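Clollon job advert set - readme

Last touched Tuesday, March 15, 2022. Written in a rush, will tidy in July.

What it is

1382 job adverts for council and public office posts, text only, one advert per row. Collected so people can see how employers word the "essential" and "desirable" bits, and maybe practise their applications against them. Covers Flistley district plus the Bova jobs board.

Files

adverts.csv - the main one
grades.csv - pay grades, matched on advert_id
old/ - ignore, first go at the export

Columns

advert_id, title, employer, grade, closing_date, essential, desirable, interview_type. Last one is blank a lot. If the advert didn't say panel or phone or whatever, we left it alone, no guessing.

Dates are day first. Excel will try and flip them, so import as text.
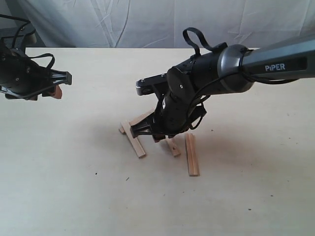 Known problems

51 adverts have no closing date. Mostly rolling ones for care and school kitchen posts.

Duplicates - same job readvertised counts as a new row. Look for matching title + employer if you want them gone. 2 of the Bova ones are cut short half way through the essential list, original pages have gone so cant fix.

Grade names don't match between employers. A Grade 6 in Flistley is nothing like a Grade 6 elsewhere, dont compare them without grades.csv.

Checking

95 rows read by hand against the original advert. Fixed what we found, mostly stray bullet points and a few titles in captials. Rest not checked.

Using it

Fine for teaching, CV workshops, own projects. Contact names and phone numbers were stripped out, tell us if you spot one left in. Please say where you got it: Clollon job advert set, prepared by Butkienė.

To do

- salary as a number
- split part time from job share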